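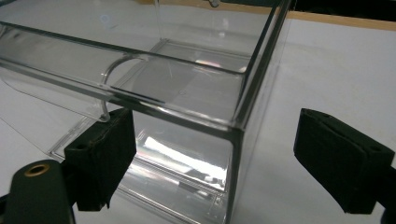 Subject: Re: Gripper budget for November

Love this plan, Nadja! Clear bins are exactly what I'd spend the money on. Please get 2 hand-held grippers for Jurkdale, with spare foam pads (ours fray at the edges). That leaves enough in the 3,660 for 13 more bins. Can we order before Sunday?

Ambros

Nadja Zürcher wrote:
> Tanik quoted 1,000 per gripper, pads extra. Do we want one or two? And do we keep going with the clear plastic bins?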